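3.2 Floor surface and footfall noise

The second part of the study looked at how the covering of a floor affects the sound that reaches the room below. Complaints about footsteps were the most common kind in the Trargate survey, and residents named them more often than voices, music or plumbing. Earlier work in the Hesetti buildings had placed most of the blame on the thickness of the slab. Kang argued that the surface itself deserved closer study, especially in homes where carpet had been taken up and replaced with bare wood.

We recruited 111 households in two apartment blocks of the same age and layout. Each household kept a written log for 6 weeks in April and the month that followed, marking the time of each disturbance and how strongly it was felt on a scale from 1 to 6. Residents were not told what kind of floor their upstairs neighbors had. Households that moved during the period were left out of the final analysis.

Ratings were higher under bare wood than under carpet, and the gap was widest in the late evening. Pale wooden floors of the type shown in Figure 3 were common in both blocks. Color and finish had no measurable effect on the ratings. Rugs laid over wood lowered the average rating by up to 3 points, although the result depended on how much of the walking path they covered. A rug under a dining table did little for a bedroom below the hallway.

Figure 3. Wooden floor with a light finish and faint grain.

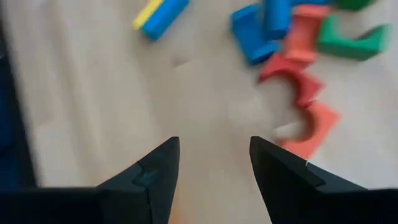 The logs also showed that residents who had met their upstairs neighbors gave lower ratings for the same floor type. This pattern held in both blocks and is taken up again in Section 4, where it is compared with the interviews carried out at Arari.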